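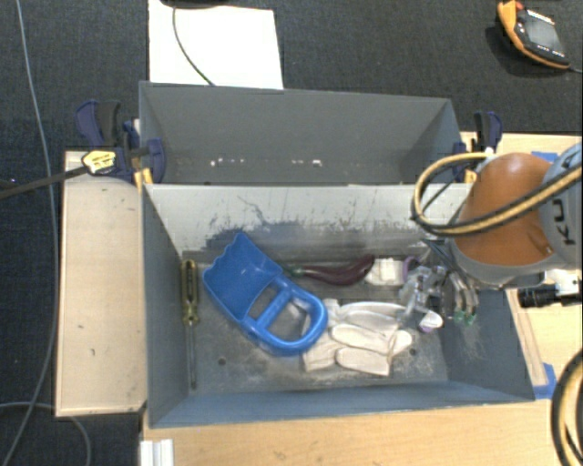 Nadgate asks for one form, one deadline and one person to ring

Mon 3 February

I run a very small company, so I'm writing this press release myself, and I hope whoever opens it at the news desk will forgive the lack of polish. I'm Inese Bite, I started Nadgate with my old flatmate Povilas Ķēniņš, and today we're publishing an open letter about the way early-stage firms claim back tax relief on their research costs. It has been signed by 117 founders, which is a good deal more than we had dared hope for when we sent the first draft round in December.

Let me explain what we're cross about. When you start a company like ours you spend money long before you earn any, and the relief on research spending is meant to help with that. We put it in our cash plan. Our bank put it in their idea of our cash plan. Then we sent the claim off and heard nothing for months, and when a letter did come it asked for papers we'd already sent, in a slightly different order, with a fresh reference number at the top. I rang up and was told the old reference number no longer existed (I had it in front of me at the time, in quite large type).

I thought it was just us being hopeless at paperwork. Then I got talking to Birutė Grigaitė at Flimau over a sandwich, and she'd had the same letter. So had Ignacio Barrios, whose firm Asteo has been trading for years longer than we have and employs a proper bookkeeper. By the end of that week we had a group chat going and I was getting messages from people I'd never met, some of them at midnight!

So we wrote it all down. The letter asks for three changes:

A single claim form for companies with fewer than 5 staff, with the same reference number kept from start to finish.

A fixed date by which a small claim is either paid or questioned, printed on the first reply so that you can plan your wages by it.

A named caseworker for any claim that gets questioned, with a direct phone line.

We aren't asking for more money. The rate of relief is a fight for another day and our signatories don't even agree on it, as I found out when I made the mistake of raising it in the group chat. We all agree on the waiting, though.

Povilas would like me to say something about checks, so I will. We know there have been bad claims and we want them caught. We're perfectly happy to be asked questions and to send invoices, timesheets, whatever's needed. One of our signatories was asked to explain a payment of 2000 to a supplier and was glad to do it, only the question arrived so late that the supplier had closed down and she had to piece the job together from old emails. A quicker question would have got a better answer.

Drahomíra Holub, who looks after the accounts at Swanepoel and helped us with the wording, put it like this: "I can tell a founder that the answer is yes or that the answer is no. What I can't do is help them budget for a shrug. Two of my clients have put off hiring this winter because of money they may well be owed."

We're sending the letter to the tax office and to the small business minister's team this afternoon, and we've asked both for a meeting. If we get one, four of us will go: me, Birutė, Ignacio and Drahomíra. Povilas says he'll stay behind and do some work, which is fair enough as I haven't done much lately.

The letter stays open for signatures until the end of the month. You can sign if you've founded or co-founded a company that has claimed the relief, or tried to and given up. Accountants and bookkeepers are welcome as well, and there's a separate list for them at the bottom. The full text and the names are on the Nadgate website, under News.

Notes for editors

I'm happy to talk on the phone or on air, mornings are best. Birutė and Ignacio are also free for interviews and can speak about their own claims. Please don't ring signatories directly without checking with me first, as a few of them have claims still open and would sooner not discuss the details.

Press contact: Inese Bite, co-founder, Nadgate, through the press page on our website.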